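Sundik Hand Gripper Set (pair) - Part no. 3919

I've been looking after our sets of these for three seasons now, so Leandro asked me to write the page for them. You get a left and a right, hand straps already threaded, and the curved finger tips fitted. Spare tips come in packs of 100, which sounds like a lot until you've had a few weeks of people pinching everything in sight!

Setup is easy enough. Strap them on snug (the strap goes over the back of the hand, never the wrist), open and close each one a few times, then run the Melik check from the menu. If the opening reads 105 at full stretch you're good to go. If it reads short, back the tip screw out a hair and try again - don't force it, please, I've replaced enough stripped ones.

Cleaning is a dry cloth on the marker faces and that's it. Natnael once used alcohol on his and the black started to smear, so now he gets the old pair.

Tip wear is what I get asked about most, and I tell everybody to test on thin stuff. A box will feel fine on a worn tip for ages. Give the left one the edge of a cloth bag and the right one a skinny pen, held at a slant, and you'll feel any slop right away - if the pen rolls, swap both tips.
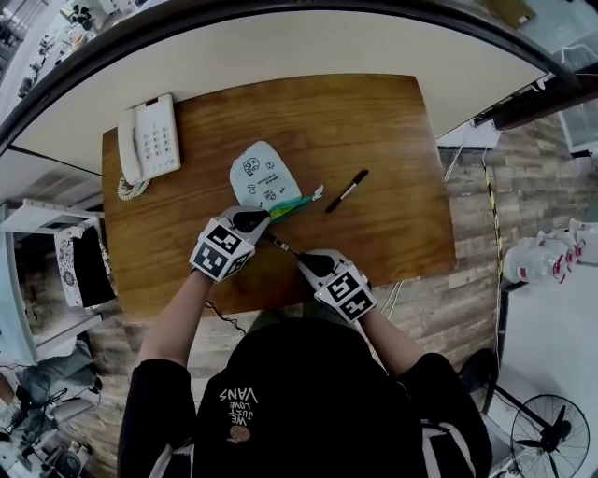
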